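Home | Notes | Gallery | Contact

Paper Week at the Gilchrist Office

Every January I give up on the fancy filing system and just deal with the paper. All of it! This year Lindsay Tawhiri pitched in, and between the two of us we got through 795 sheets before we ran out of coffee and patience (in that order). We'd both moved desks over the holidays, so everything had been shoved into whatever box was closest, and my box from the Raden project hadn't been opened since spring.

A few of you asked how I keep the contracts straight when they come in more than one language.

My rule is that contracts get done first, while I'm still awake. Forms, letters and old Clilero invoices can wait until after lunch. I used to do it the other way around and by 4 p.m. I was putting things in the wrong folder and having to start over, which Warrick Hapeta still brings up whenever he wants a favor.

The other thing is to square up the pile before it goes anywhere near a binder clip. Stand it on its edge, tap it down, turn it, tap it again. I love this part, I could do it all day.
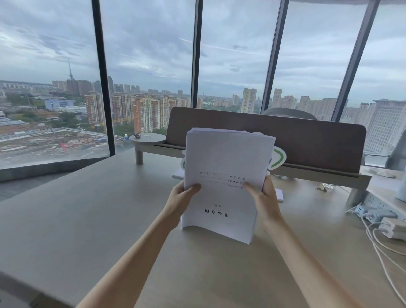 After that it's sticky tabs, one color per year, and into the Desberg folders, the stiff ones with the wide spine. I bought 79 of them on sale and I have 6 left, so if anybody knows where they still sell them, please write to me! The skinny kind splits down the side the minute you put a real stack in it.

Next up is the supply drawer, and I'm dreading it.

2 comments | 6 shares

Contact | Copyright Gilchrist Office Notes | Back to top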